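Search datasets, tasks and files
Go

# Trivach Trays

Trivach Trays is a set of short recordings of everyday tidying: small things being put into trays, taken out again and moved along a work surface. It holds 848 clips from 5 rooms. Man-sik Ban keeps the file list.

3 shares 0 comments

## Contents

- `clips/` one folder per room
- `trays.csv` tray colour, shape and depth
- `rooms.csv` wall colour and lighting
- `notes.txt` odd cases, April onwards

## Trays

Shallow plastic trays are the most common kind. Deeper boxes are listed under `box` and make up 50 of the clips. A tray may stand in the open or against a wall. Position is given as `open`, `wall` or `corner`. Use `wall` if the tray touches the wall on one side only.

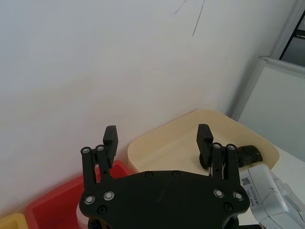
Cream tray with rounded corners, at the foot of a white wall. Position: `wall`.

## Known problems

Pale trays on pale walls are hard to outline, and 99 clips have no outline yet. Scuffs and pencil-like marks on walls are left as they are and have no label of their own. Room names in the Brirkis folder still use the old spelling.

Like 12 | Share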